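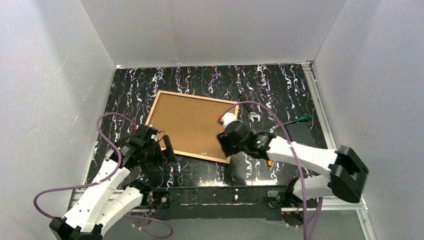
Last changed: Sunday, March 13, 2022
By Sayaka Kawaguchi, Hillbridge shared workshop

Handout 6: Two arms, one flat board

Today we practice with the framed board lying face down. Its small metal fasteners stand near the inner edge, so please plan each finger path to stay clear of them. Move the right arm first at 30 percent speed. Keep the wrench and the screwdriver on the right side of the table. Before every run, check that the purple cables have enough slack at the elbow. Write your joint values in the log.

Filed under: Home Builds, Robot Arms
Questions: ask Kohei Ogura at the workshop | Back to top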